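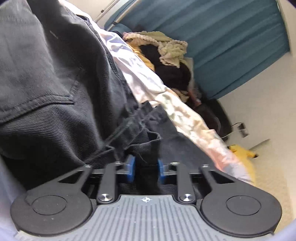
Dullside workshop takes over gripper upkeep

24 October 2021

The Goodwin workshop in Dullside has taken on the servicing of the hand-held grippers used by Pesta, the Hondville firm that records household jobs such as folding and sorting clothes.

Each gripper now comes in after 300 hours of use. Until May they were only looked at when something went wrong, and a worn pad could go unnoticed until the fingers no longer met square.

Rekha Kashyap, who runs the bench, said the blue pads are changed at every service and the pivot screws on the link bars are checked for play. "Lint is most of it," she said. "Dark trousers and fluffy blankets are the worst. It gets in behind the links and the arms start to drag."

The arms are cleaned with a dry brush. Oil is kept away from the linkage, as it marks the cloth and holds dust. A full service takes roughly 30 minutes, and the opening width is set again before the tool goes back.

Pesta has ordered 800 spare pads. Jihad Issa, who looks after the tools at Hondville, said eight grippers had been through the workshop so far and two were waiting for new link bars.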